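Why Do Clothes Pile Up?

A pile starts with one thing. You drop it on Friday and plan to deal with it later. By Sunday it has friends.

Cloth is bendy, so it slumps into every gap and grabs whatever lands on top. Threads rub against each other and hold on. Grown-ups call this friction. Piles call it home.

Denim is the heavyweight. It is woven tight and sewn with thick seams, so sort it out first and the pile shrinks fast.

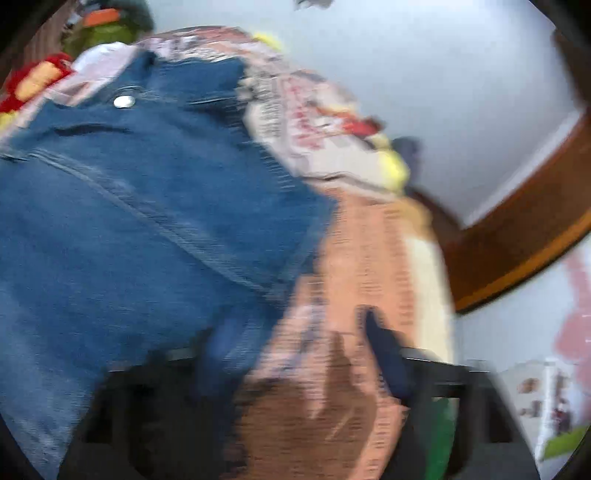

Blue denim with a metal button, and pale printed cloth beside it.

Small things hide in the folds - shake before you sort.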